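Notebook, Tuesday — visit of the Shehu group, demo of the two-hand station

Present from our side: me and Ekene Garba. The visitors came at 10, a little earlier than we expected. Twenty-eight names were on the list and a few more arrived at the door, so we divided them into two rounds.

Before the first round
Ekene started the Clusex controller and loaded the open-day program. The left thumb gave the same position warning as last week. I did the homing two times and the warning went away. I do not trust it yet. Please, whoever uses the station next, write down the joint value before you clear the message.

For the talk I kept both hands parked at the yellow shelf, palms up and fingers a little open, with the black hand-shaped molds behind them. People understand the finger joints much better from this pose than from the slides.

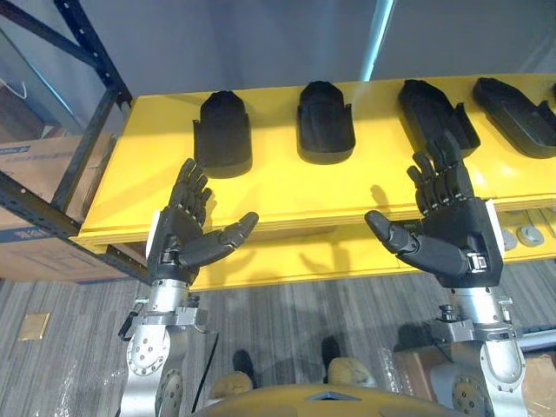
Questions from visitors
— Can the hands feel force? I explained that we read the motor current only, and that the Andach fingertip sensors are ordered for June.
— How long did one program take to write? Ekene said 33 hours for the first version. I think it was more, but I did not correct him.
— Somebody from Prundudeo asked about the noise. I have no measurement. To do.

Second round
Speed was at 54 percent, same as in the first round. One stop by me, when a visitor leaned over the tape. Restart was normal.

To do
Look at the left thumb cable with the cover open.
Send the slides to Shehu — without page 10, the drawing there is old.
Ask Ekene where he saved the log of the second round.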